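Zwei Arme auf einer Platte

In der Gemeinschaftswerkstatt Sudanar läuft eine zweiarmige Greifzelle, deren Finger aus dem eigenen Bestand an Konstruktionsdaten stammen. Der schwierigste Teil war der Abstand zwischen den Armen.

Die Platte ist weiß, die Wand dahinter ebenfalls. Arvid Moen hat sich für diesen Hintergrund entschieden, nachdem die Segmentierung auf dem alten Werktisch an der Holzmaserung gescheitert war. Seit November stehen beide Arme fest verschraubt, jeder mit eigener Steuerung und eigenem Netzteil. Die Ablaufsoftware heißt Jatoi, ist in Python geschrieben und vergibt den gemeinsamen Arbeitsraum an jeweils einen Arm. Der andere wartet mit offenem Greifer am Rand.
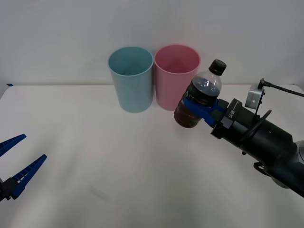

Die Sperre arbeitet mit Zonen. Jatoi teilt die Platte in 30 Felder und reserviert vor jeder Bewegung die Felder, über die der Arm voraussichtlich hinwegfährt. Das kostet Zeit, vereinfacht aber die Fehlersuche, denn jede Reservierung steht im Protokoll. Eine echte Kollisionsrechnung mit den Hüllkörpern der Arme gibt es als Entwurf; Moen will sie erst einbauen, wenn die Kalibrierung beider Basen über mehrere Wochen stabil bleibt.

Kalibriert wird auf einen gemeinsamen Nullpunkt. Nach dem ersten Aufbau lagen die beiden Koordinatensysteme um 4 Millimeter auseinander, für eine Übergabe zu viel. Ursache war eine Grundplatte, die sich beim Anziehen der Schrauben verzog. Sie wurde neu geplant und unterfüttert.

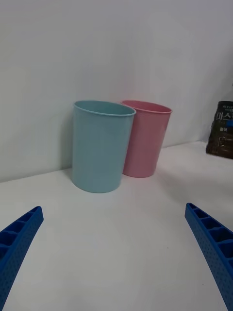
Aus der Werkstatt | Redaktion Drernix

Die blauen Finger laufen intern unter dem Namen Itix. Eine Reihe rechteckiger Zellen, getrennt durch dünne Stege, nimmt Material aus dem Körper. Wie steif der Finger wird, legt die Stegdicke fest. Frühere Fassungen waren massiv und gaben an Kunststoffbechern zu wenig nach: Der Becher kippte, bevor die zweite Backe anlag. Die gegenwärtige Geometrie ist die Fassung, bei der Moen vorerst bleiben will.

Bei Bechern bestimmt der Rand den Anfahrweg. Stehen zwei dicht beieinander, passt kein Finger dazwischen, und der Greifer muss entweder beide umfassen oder einen zuerst abrücken. Die Kamera am Handgelenk liefert für diese Entscheidung die Nahansicht, die feste Kamera die Lage auf der Platte. 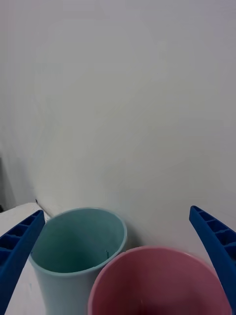 Problematisch bleibt die Tiefe. In der Nahansicht verdeckt der vordere Becher einen Teil des hinteren, und die Schätzung der Mittelachse wandert. Jatoi verwirft solche Werte und fordert eine zweite Ansicht an, aus leicht versetzter Position. Erst wenn beide Schätzungen zusammenpassen, wird der Griff freigegeben.

Für die Auswertung liegen bisher 942 aufgezeichnete Durchgänge vor, davon 546 mit Flasche. Moen sortiert sie von Hand nach Fehlerart – Anfahrt, Griff, Ablage – und prüft Auffälligkeiten im Protokoll nach. Flaschen sind dabei der unangenehmere Fall. Klarer Kunststoff spiegelt, und die Flüssigkeit verlagert beim Kippen den Schwerpunkt. Die Greifhöhe wird deshalb für jede Flasche fest eingetragen.

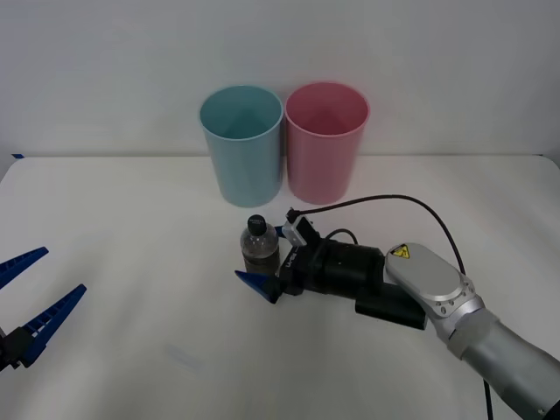

Flasche und Becher vor der Rückwand, rechts der Arm mit aufgesetzter Kamera.

Offen ist die Kabelführung. Lose Schlaufen am Handgelenk begrenzen die Drehung, enge Schlaufen belasten die Stecker. Moen hat den Drehbereich in der Software vorläufig beschnitten und zeichnet an einem Halter, der die Leitung näher an der Gelenkachse führt. Die Konstruktionsdaten der Finger liegen auf dem Werkstattserver, die des Halters folgen nach dem ersten Dauerlauf.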